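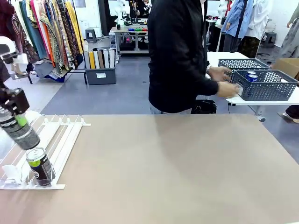

Selon Piyumi Paul, un distributeur à canettes doit toujours se remplir par l'arrière, faute de quoi les plus anciennes restent au fond jusqu'à leur date limite. Cette remarque, reçue après la mise en ligne de la première galerie, a été intégrée aux consignes de rangement de la Maison Siriwardena.

La présente page illustre le rangement des boissons : canettes, paniers ajourés et support blanc à rails. Le règlement de la réserve, révisé en février, s'applique à l'ensemble des salles de réunion.

Canettes noires à bande verte, support et paniers.
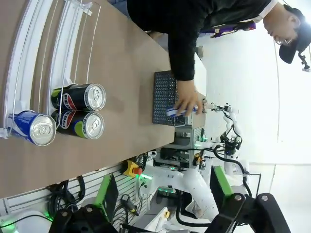 Les références identiques sont regroupées sur un même rail. Les canettes en attente sont conservées dans les paniers, à l'écart des produits d'entretien, et toute canette bosselée est retirée du stock. Le support ne reçoit pas plus de 30 unités.

Canettes Pepsi, noires et bleue, couchées côté support.

Les demandes de réassort sont à adresser à Jamila Cassim, bureau 5, avant le 7 octobre.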